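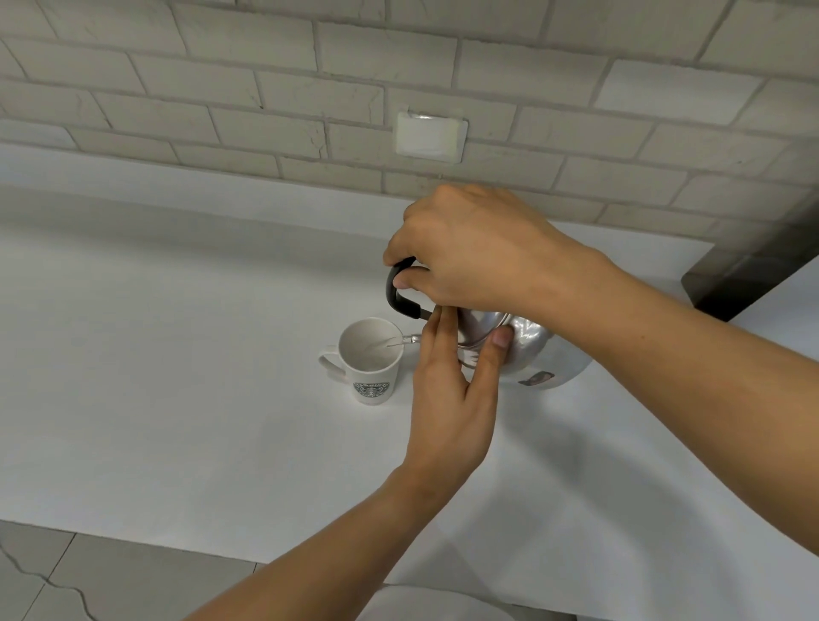

5.2 Does the second hand matter?

Lui and Yen report that policies trained on the Cultitz demonstrations "acquire bimanual coordination." We are less sure. Their evidence is the success rate on pouring, and pouring is a task that a single arm can often finish without help. A policy that parks its left gripper beside the kettle and does all the work with the right would score exactly the same.

To test this, we took the 30 pouring episodes in the Sinix split and relabeled every segment by what each hand was touching: handle, body, lid, mug or nothing. The labels were made by hand from head-view video. Two of us worked separately and then went over the disagreements together. In 21 episodes both hands were on the kettle while water was leaving the spout. The published annotation files both hands under a single tag, "hold," whether the left hand is on the handle or lies against the metal body below it. For a person these are very different grips. For a retargeting method that copies fingertip positions, they lead to different arm poses and different collisions.

The tag has a second problem. It is applied to any frame with two hands on the handle, including frames in which no pour can be seen (Figure 6). A still view of that kind can't tell us whether the kettle is being lifted, steadied or put down, and we doubt that a model fed one frame at a time can tell either.

Figure 6. Two-handed grip on the kettle handle, one hand at each side, with the spout not clearly visible. The released label is "hold."
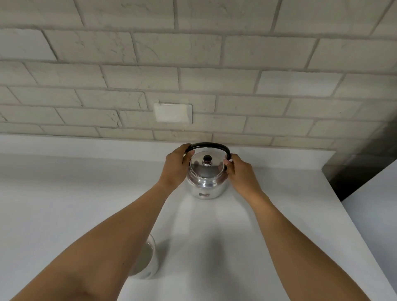 We then retrained the Yau baseline for 800 epochs with the left-hand actions replaced by a fixed rest pose. If the original claim were right, performance should have dropped. It did not drop by more than the spread between seeds. We read this as a warning about the benchmark and are not ready to call it a finding about people - the demonstrators plainly use both hands, and they may have good reason to with a smooth metal kettle.

Two limits apply to our own check. The relabeled set covers one task, and contact was judged by eye, with one hand often hiding the other. We would want tactile data before saying anything stronger.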